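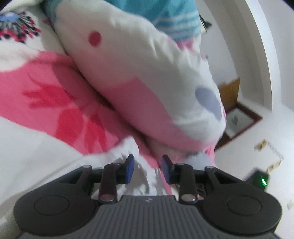 Is it worth paying for a water softener in a rented house?

Posted by Miroslava Polishchuk

We moved to Zidonthorpe in August and the kettle was furred up inside of three weeks. A man from Skosteo came to the door and quoted me $91 a month for a softener, on a contract, and said it would pay for itself in soap and heating. I asked him how and he gave me a leaflet. The leaflet says up to 41 percent savings but doesn't say on what. The landlord says do what you like as long as it comes out again when we go. Has anyone here had one and seen any difference on a bill?

Wayne Morin

I'd want to see that 41 percent written down with a name under it. "Up to" covers zero. Get the hardness figure from your water company first, it costs nothing. Ours came back as 17 grains per gallon, which is hard, and I still didn't rent one. I descale the kettle with white vinegar every couple of weeks and run a cup of it through the coffee maker when it slows down. My water heater is 20 years old and going fine, though I wouldn't swear that proves much. In your case it's the landlord's heater anyway, so whatever it saves in wear goes to him. Ask if he'll split the cost and see how fast he changes the subject.

Also read the part about ending the contract early. Twice.

cha_tenant

we had one at the last place, towels were softer i guess. bill looked the same to me. salt bags are heavy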